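Hand-held grippers, left finger sitting taller than the right. How do you look after yours?

Drudden Owners' Board > Hand-held kit > Care and repair

tansy_bell wrote:
Hello all, and sorry in advance for the length, I do go on. We've a pair of the hand-held grippers with the yellow fingers and we use them for folding clothes at home, mostly trousers and knitwear. They've been lovely to work with, but number 017 has started closing a bit oddly. The fingers meet, only the left one seems to ride higher and I get a little twist in the cloth when I lift a waistband. I've wiped everything, I've checked the cable, and I've had a go at the three face screws (gently!). Before I take the fingers off, does anyone have a routine they trust? We're at 2,452 folds on this pair of fingers going by my notebook, if that helps.

Nalero_Jim wrote:
Hello Tansy, what a nice tidy notebook you must keep! First thing, please leave those face screws alone. They hold the housing shut and have nothing to do with the fingers. If you've nipped them up tighter than they were, back them off to where they just feel snug. The fingers sit on the open black frame further forward and that's where your trouble will be, I'd put money on it. Could you put up some pictures with the fingers in different positions?

tansy_bell wrote:
Thank you Jim, that's put my mind at rest and also made me feel a bit sheepish about the screwdriver. Black trousers on the bed, as usual. The fingers are nearly together in the first one, and you can see the left one standing taller in the second. 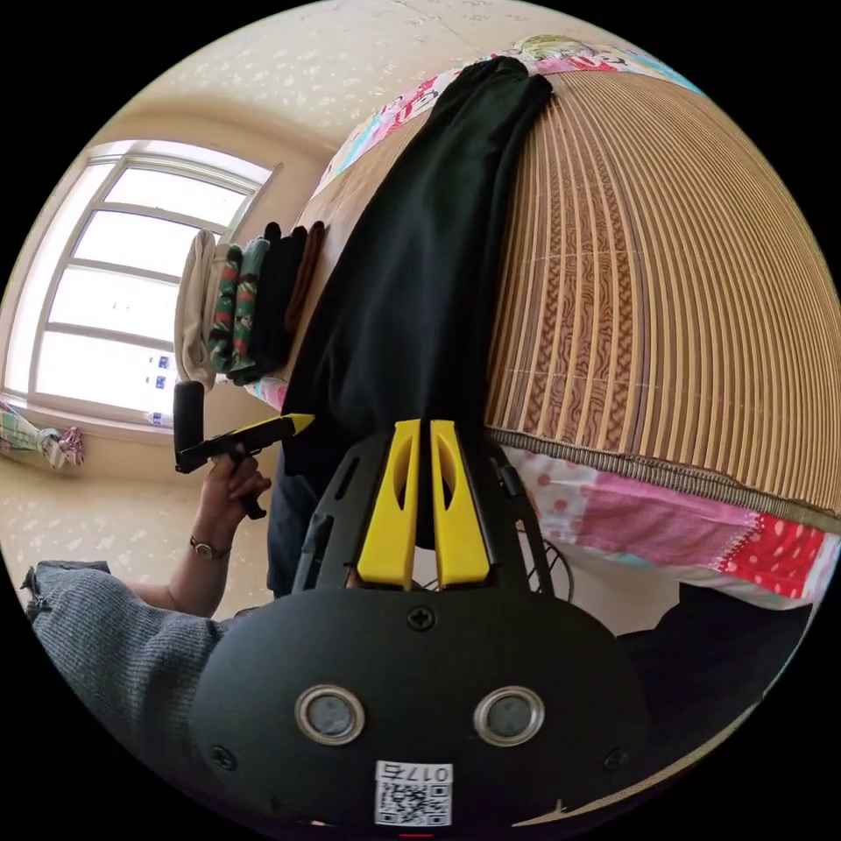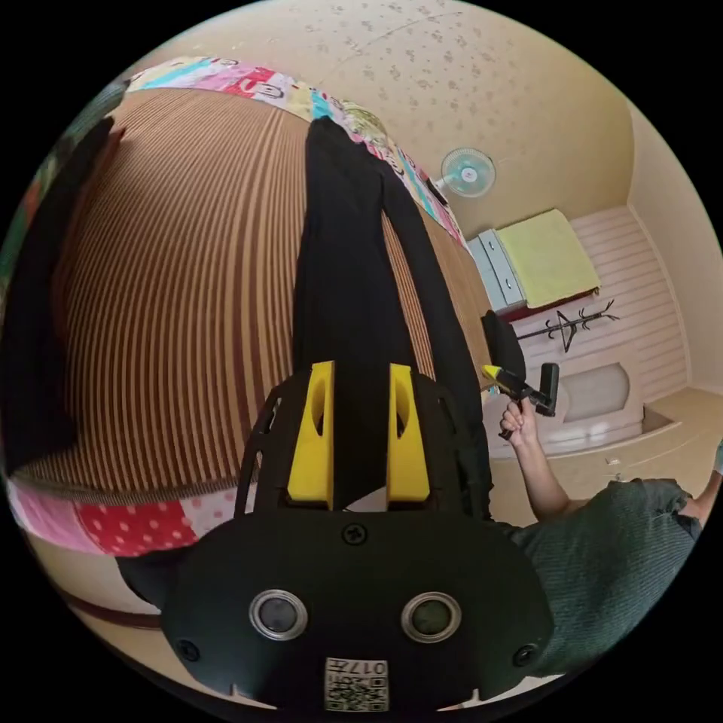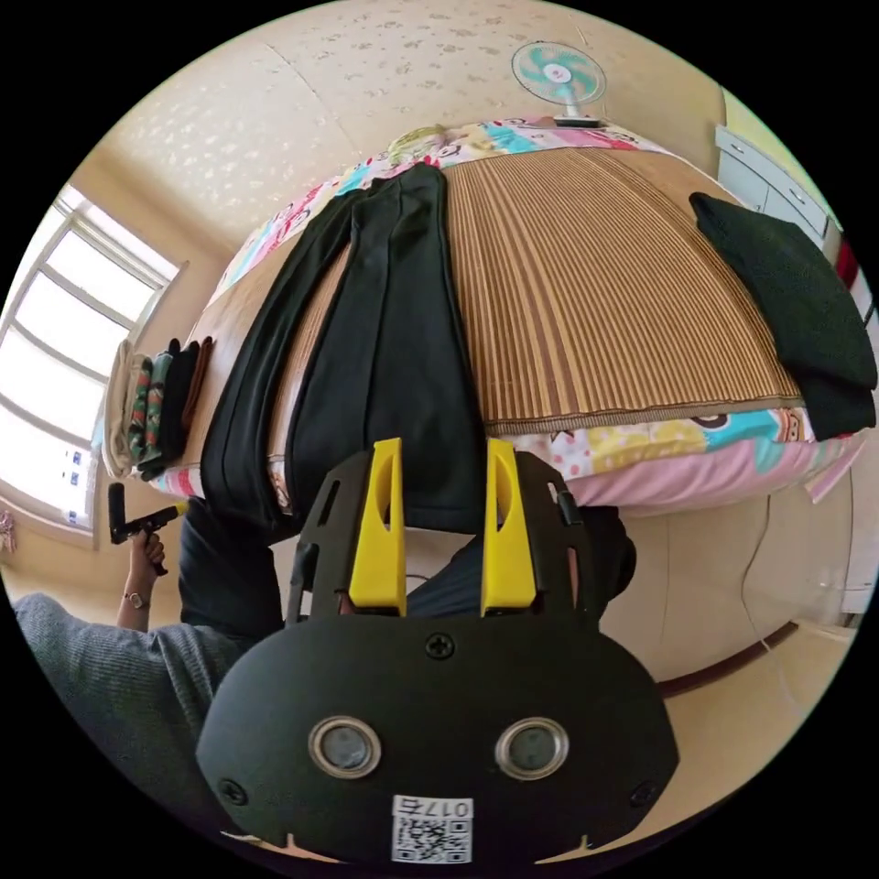

Re: fingers out of line

Nalero_Jim wrote:
Lovely, thank you. The second one is what I wanted. Left finger up a touch and straighter than its neighbour, so I'd say it isn't seated properly on the frame. My own way of doing it, for what it's worth: power off, cable unplugged, ease both fingers off, and clean the seats with a dry brush. You'd be amazed how much fluff comes out of a machine that spends its days with jumpers. Then put both back on together and close them slowly by hand before you tighten anything.

radu_bench wrote:
I'm going to disagree with Jim a little, and I hope he'll forgive me as we've had this one out before. That view is very wide and it bends everything, you've only to look at the bed. I wouldn't call a finger high from a picture. Put the gripper flat on a table, close it on a strip of paper and pull. If the paper comes out straight, your fingers are fine and the twist is coming from how you're holding the thing. I spent a whole weekend refitting a set that had nothing wrong with it, and I was not good company by the end.

Nalero_Jim wrote:
Forgiven, Radu, and the paper test is a good one. I'd still clean the seats though. With that many folds behind them they'll want it whatever the paper says.

Thomas Bianchini wrote:
Just to add, do look at the two round windows while you're at it. A soft dry cloth, nothing sprayed on, and go round the inside of the metal rims where the lint likes to collect. I do mine every 44 folds, which my wife thinks is a ridiculous number, but it happens to be one basket of washing in our house. And keep the label clean as well, as ours got so scuffed we couldn't scan it and had to order another.

radu_bench wrote:
Every 44! I do mine when I remember.

tansy_bell wrote:
You're all very kind. I did the paper test after tea and it came out crooked, leaning left, three times running. So off came the fingers, and there was a little felt pad of black fluff packed under the left one. Brushed it out, put both back on, closed them by hand as Jim said, and the paper pulls straight now. I've loosened the face screws a hair too. I'll do a proper run of trousers on Saturday and start a fresh page in the notebook. Radu, I did check how I was holding it as well, and I'm afraid you may have had half a point there.

Nalero_Jim wrote:
Don't tell him that, we'll never hear the end of it. Glad it's sorted, and do let us know how the trousers go.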